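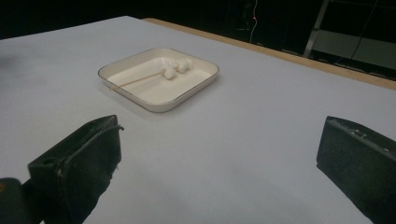
Photo: Zindisia user gallery

Getting three bands paid at an out-of-town show

My band is driving to Trastine in April to play a bill with two other groups. The venue holds 200 and takes a flat fee off the door before anyone sees money. One of the other bands lives there and will draw most of the crowd. How do people usually split what is left? We have 15 hours of driving round trip and I would like to at least cover gas.

posted by lowend_rullier

Ask before you leave home. Get it in an email with the venue fee, who is counting the door, and what each band gets. We do gas money off the top for whoever traveled, then an even split. Local bands have mostly been fine with that because they want the same deal when they come to us. Save your gas receipts.

If the local band wants a bigger share for bringing people in, have the door person ask everyone which band they came to see and keep a tally. It is not perfect, but it settles most arguments. Also find out if the sound person is paid from the venue fee or from your share. We got caught by that once.

posted by Orlandini Brass

just sell shirts. we drove 1,923 miles on one tour and the door money never covered gas, shirts did

posted by vanload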